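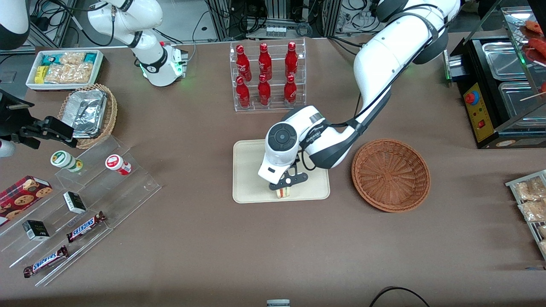 About us

Hi, I'm Araceli Campos, and I run Arow with my business partner, Marcelino Echevarría. We make a two-armed robot kit for small food counters, the kind you find in convenience stores, train stations and hospital lobbies. The kit is called Marikar. If you've ever stood behind one of those counters at six in the morning with a line out the door, you already know why we wanted to build it!

I did that job for years before any of this. Marcelino was fixing conveyor lines back then and used to come in for coffee, and we got to talking about how much of my shift went on moving sandwiches, drinks and snacks from one place to another (most of it, if you want to know). He went home and started sketching. I told him his first sketch would never get past a bag of chips, and I was right, so he asked me to come and help.

What we do now is pretty simple to explain. You tell us what you sell, and we set up a practice counter with the same sort of stock — sandwiches, soda bottles, candy bars, hot food, bags of snacks that slide all over the place. Then we teach the arms to pick each thing up and put it where your customer's order needs it. Soft stuff takes the longest. A sandwich has to be held firmly enough to lift and gently enough that somebody still wants to eat it, and we spend more days on bread than on everything else put together.

Marikar comes with 2 arms, the grippers, the cables, a control box and the software. Our current item list has 127 products on it, and you can ask us to add your own. Setup and training for your staff are part of the price. So is a phone number that rings on my desk, or on Marcelino's if I'm at lunch.

There are things it won't do yet. It doesn't take cash, it doesn't make coffee, and it's slower than a good clerk on a busy morning. We tell every store that before they sign anything. It's best at steady, picky work like filling orders that came in ahead of time.

We're a small shop, and we like it that way. Our software side is handled by our friends at Wokine, and Fesemia machines the brackets and mounting plates for us. The rest gets built, broken and rebuilt in our own lab.

If you'd like to see the arms work with your own products, we're booking visits for May right now. Bring a bag of whatever gives your staff the most trouble. Squashy is fine, slippery is fine, and if it's pastries, please bring extra for Marcelino.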